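Subject: Re: [shopfloor-talk] Can they do chores yet?

Picking up the bin question from last week, as I said I would.

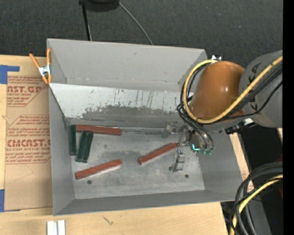 The short version is that emptying a bin of parts is nearly there and tidying a kitchen drawer is a long way off. I say that after a morning at the Drundeck unit in July, and after two years of running a packing line at Ceronport, where we still do most of the picking by hand.

> Our supplier keeps telling us the Prosuvier arm will
> clear a mixed tote on its own. Has anyone on the list
> seen it done with ordinary parts, and how long did it
> take? My wife would also like to know when one will
> unload the dishwasher.

I have seen it with plain blocks and with boxed fittings. Over 30 tries with the boxed fittings it got 73 per cent of the parts out with no help. The misses were mostly parts lying flat against a wall, where the fingers have no room to get round the side. Two parts pressed together gave trouble as well – it either took both or pushed them further into the corner.

On time, it wanted 15 seconds a part. One of our packers takes two and can talk while doing it. The arm doesn't go to lunch, so for a night shift the sums may come out differently.

Mavromatis quoted us 10 weeks for a trial cell. I have asked whether that includes guarding and will post the reply.

As for the dishwasher, wet glasses, forks and a toddler underfoot are a different job altogether. I wouldn't wait for it.

Has anyone tried a bin with sloped sides all round? I'd like to know if it helps with the corners.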